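Student robot club Punico looks for new members, Kulledville

Our team teaches two robot arms to tidy up small household things: cloths, books, cups, plates. We have place for 2 students from February. Experience is not required — patience is more important.

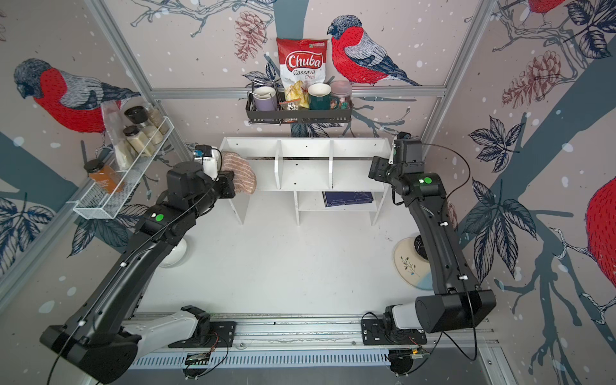

You would come one evening per week, control the arms by hand and write down what went wrong. Later you can also program. Members must be 13 or older, and the participation is free.

Please write a short letter to Corina Sutter or Florian Berchtold and tell us what you have built or repaired before — also if it did not work.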